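February, Saltholm notebook, 9:42

Bed and clothes chore again. Question from Levente was whether the Govlow arm could do a bedroom without help yet. Short answer is no. It manages a flat towel on a bare table. A pile of dark clothes on a dark blanket is another job – it can't find where one garment stops and the next starts.

By hand, with the two-finger grippers, the same work is slow but possible. We stuck to that this morning.
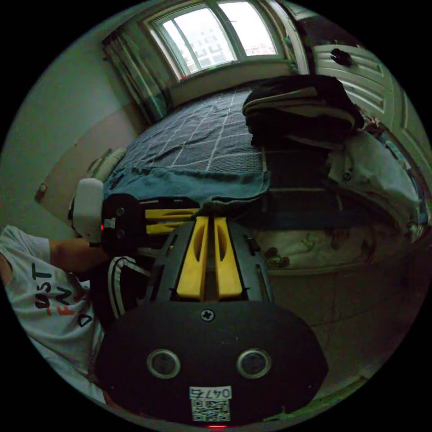 Bed with grid blanket, lighter blue sheet at the near edge, clothes pile on the right half.

Hanging fabric is the worst part for the policy. It closes on air 2 times out of 3. Crescencio thinks the depth estimate is off at the mattress edge. I think we have too few examples with cloth over a side.

To do: rerun from checkpoint 471, light clothes only. Ask Millwood for softer finger pads.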